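Wenia laundry build: progress report for Lorna Tennant
13/03/2018

Hi Lorna,

Great stretch in the workshop! The grant's 1,707 is now fully spent, mostly on joints and cable, and Wenia can work at the washer. Small cloth items are this month's focus, and I'm loving how much the wrist view shows us at close range.
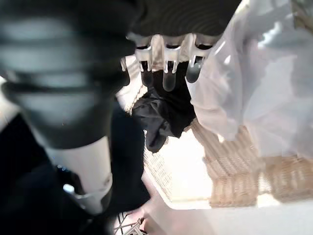 Tomás Bastos rewrote the grip routine over 8 evenings, so closing force is now set per item. We ran 60 practice grabs on cotton and logged every one. Thin black fabric is still the hardest for the software to pick out (I have ideas!).

The bigger job is the washer, with one arm in the drum and a woven basket held up in front of it, white cloth stretched between the two. 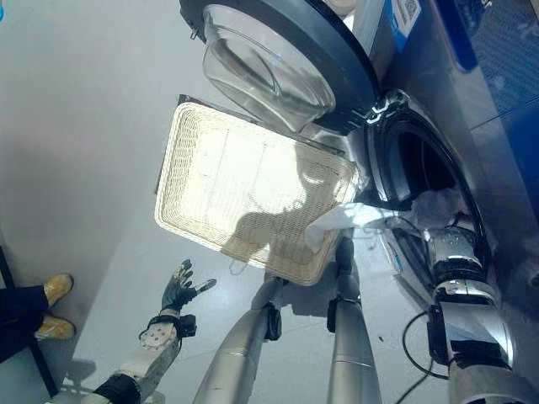 Next steps
- Tidy the arm cabling
- Slower wrist turns near the door seal
- 20 full unloads before November

Recent reports
Posier: new shoulder mount
Tosh charger rebuild
Pistar gets wheels

Last updated by the workshop team

We use cookies to remember your settings. OK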